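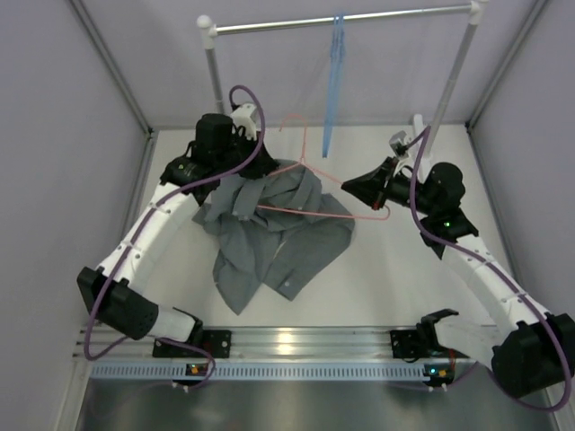
Why does my shirt keep sliding off one side of the hanger?
Most of the time the hanger went in with one shoulder short of the sleeve seam, so the collar sits off center and the weight of the cloth pulls everything toward the low side. Lay the shirt flat, push the hanger across until both ends reach the shoulder seams, and fasten the top button before you lift it.

Ticket 474
Product: Mostwood wire hangers, pack of 40
Category: Garments slipping, creasing at shoulder
Status: Resolved

Customer's first message

Hello, and thank you for having a form with enough room to write in. I bought the pack of 40 in November when I finally cleared out the hall closet, and I like them very much, they take up so little space compared with the fat old ones I had before. My trouble is with button-up shirts. I hang them in the evening, all nice and straight, and by breakfast one or two have slumped over to one side or dropped to the closet floor altogether. T-shirts behave themselves. Blouses are so-so. It is the button-ups that drive me up the wall, and I iron those, so you can imagine how I feel when I find one in a heap with the shoes.

I have tried bending the ends up a little. I have also tried clothespins, which left marks. Is there something wrong with the hangers, or with me?

Reply from Mostwood support

Thank you for such a friendly note, and I'm sorry about the ironing! Please don't worry, we hear this one often, and it can nearly always be put right without sending anything back. Could you let us know a few things when you have a minute?

How do you put the hanger in, through the neck or up from the bottom hem?
Do you close any buttons first?
Is the closet rod smooth metal, wood, or something with a coating?
Do the shirts always fall toward the same side?

In the meantime, please bend the ends back the way they came if you can. A sharp bend makes a little bump in the shoulder of the shirt, and it can take a good steaming to get it out again.

Customer

Through the neck, standing up, holding the shirt in one hand and poking with the other. No buttons, I'm usually in a hurry. The rod is metal and very smooth. And now that you ask, it is always the left side! I had never noticed.

Reply from Mostwood support

That helps a great deal. When you hang a shirt in the air, the first shoulder goes in nicely and the second one has to be coaxed, and it often stops partway with the cloth folded under it. You can't see it from the front, but the shirt is hanging from one shoulder and a wrinkle.

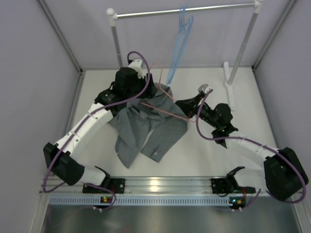
So I would like you to try it on a table or on the bed, just for a week. Spread the shirt out with the front facing up and the collar away from you. Open the top buttons, enough to get your hand in comfortably. Slide one end of the hanger into the far corner of its shoulder, then hold the collar still and ease the other end across. Run your thumb along each shoulder from the outside — you should feel wire right up to the seam, with no lump of fabric in between. Then close the top button, and the third one down if the shirt is a slippery one.

Lift it by the hook, give it one gentle shake, and look at the hem. If the two sides hang level, you're done. If one side is lower, lay it down again and nudge the collar over, it only takes a moment.

For anything silky you may like our Tollenon grip sleeves, which slip over the wire. They come in a pack of 3 pairs. I would try the table first, though, before you spend anything.

Customer

Well! Six evenings now and nothing on the floor. I do them all at once on the bed with the radio on, and it goes faster than my old way did. One Fakir shirt still creeps a bit, the very thin one with the wide neck, so I'll take a pack of those sleeves after all. Would they fit the Widen hangers too? I have a few in the spare room.

Reply from Mostwood support

I'm so glad to hear it. The sleeves fit the Widen wire style, but they are too narrow for the padded ones. Your order is in as number 589 and I've put the fitting sheet in with it.

Closing this ticket now. It will reopen by itself if you reply.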